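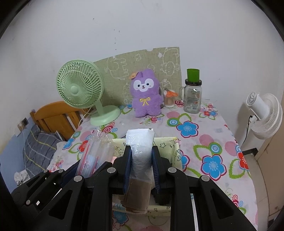
Does brown paper like this go in the compost after a party?

Plain ones can, torn up small and mixed in with wet kitchen scraps.

montse_segura
8/7/24
Thank you, that was quick! We had 100 people at my aunt's anniversary lunch in Ibarra and I have two big sacks of napkins sitting on the porch - I just hate the thought of throwing them out. Some are pretty greasy, mind you (there was a lot of fried fish).

Baltasar V
I'd leave the greasy ones out, dear. I put a whole bag of them in my bin back in May and had rats by the weekend.

ikeoye
Have to disagree with Baltasar a little. A bit of oil never hurt my pile, and I've been at it for years. Bury them deep, keep the lid on, and they're gone by fall. Fish bones are what bring the rats!

Baltasar V
Well, my bin has no floor, so maybe that's my trouble. I still wouldn't risk it next to the house.

montse_segura
Okay, plain ones in the bin and greasy ones to the city cart, if they'll take them. I'll call tomorrow.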